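# Gendildale Robot Club: questions we keep getting

Last updated January 13, 2026. Written fast before tonight's session so shout if something's missing. - Apostolos Makris

### Who can join?

Anyone at the school from year 9 up. No experience needed. We have 16 regulars plus a waiting list, so put your name down even if it says full. People drop out when exams start.

### What are we doing this term?

Sorting task. Fruit goes from the tray on to the plates, both arms, marked by judges. It's our entry for the Rudd Cup in August.

### Do I have to be able to code?

No. Most people start by driving the arms by hand and writing up the log. Coding comes later if you want it. Some never touch it and that's fine, we need people who can keep a decent log.

### What's on the table for a run?

Green tray at the front, three plates in a row behind it (green, yellow, pink, always that order). Fruit on the tray. Start with the gripper tips in close, low, either side.
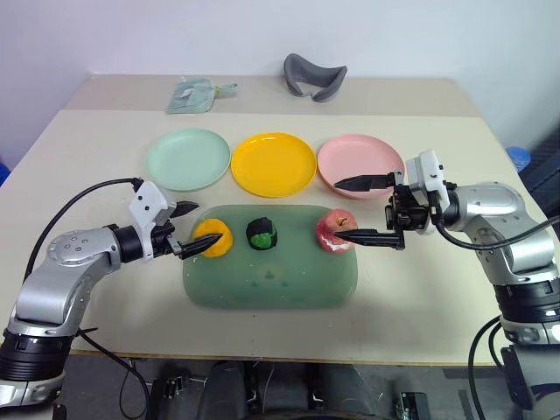
Reset to that layout every time, please. If you move a plate to make a run easier it doesn't count and we will notice.

### How many runs do we need?

230 clean ones before the end of term. We have 38. So yes, come on time.

### What counts as clean?

- each piece on a plate, not hanging over the rim
- no plate shoved out of line
- nobody's hand in there once it's started
- log filled in BEFORE the next run

Dropped a piece but picked it up again with the arm? Still clean. Write "drop" in the notes.

### Can I use both arms at once?

Only after you've passed the one-arm check with me. Two arms over one tray get in each other's way quicker than you'd think. Work from the outside in, one piece at a time, then go back for the middle.
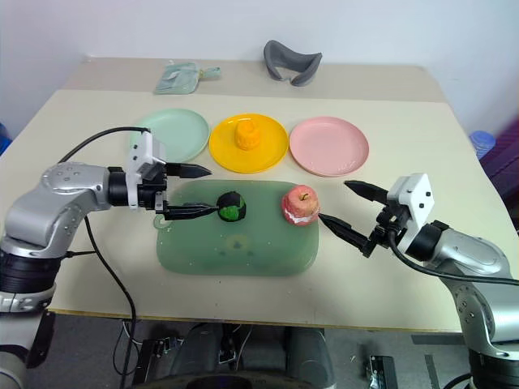 If the tips come close to touching, stop, back both arms off and start the run agian. Don't try to save it.

### Does it matter which fruit goes where?

Not for practice. For the Cup, yes, the judges call the plate out. Brenier team lost points on this last year, they had the moves right and the colours wrong.

### Where do I stand?

Behind the tape. Cables run across the floor near the base, so bags on the hooks and no stepping over to fetch things. Ask me and I'll stop the arms first.

### What does it cost?

Nothing for club nights. The Cup trip is extra, we've raised £1156 so far and that covers the coach. Lunch is on you.

### Where is the Cup?

Utness, main hall at the college. Consent forms by half term or you're not on the coach. I mean it this time.

### I missed two weeks, am I out?

No. Read the log, find a partner, carry on. If your going to miss more than that let me know.

### Can parents watch?

Last half hour, any club night. Sign in at the front desk first.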